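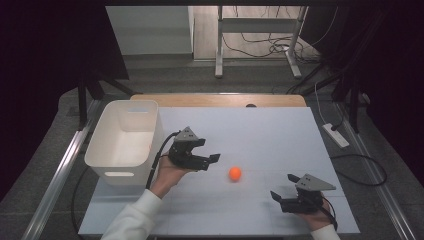

What gets checked before a work table is signed off for the day?
The top, the bin, the cords on the floor and the power strip, in that order, and the comments matter more than the ticks.

Kismont work area, table check, form 1383
Revised in July

1. Table top flat and clean, edges smooth.
OK. The cleaner from Zosteo claims to leave no film. I wiped a corner with a dry cloth anyway and will keep doing so.

2. Small items kept off the edge.
OK. One orange ball, well in from the side. A ball rolls, so "well in" only means something while the table is level. Bring a level next time.

3. Storage bin sound, handle slots not cracked.
OK. White plastic, empty. Hamum rates these for years of use. I'd like to see who tested that.

4. Cords clear of walkways.
NOT OK. Black cable on the floor by the table, more coiled past the white stand. The last form said "tidied." Tidied how?

5. Power strip placed safely.
OPEN. It lies at an angle on the carpet. Wants fixing down — tape doesn't count, whatever the Pakzad leaflet says.

6. Side rails and frame legs tight.
OK by hand. A shake is a weak test and I don't put much faith in it.

7. Carpet flat, no lifted seams.
OK near the table. Not checked under the coils.

Open items: 2. Recheck items 4 and 5 before 2 p.m. and write down what was moved.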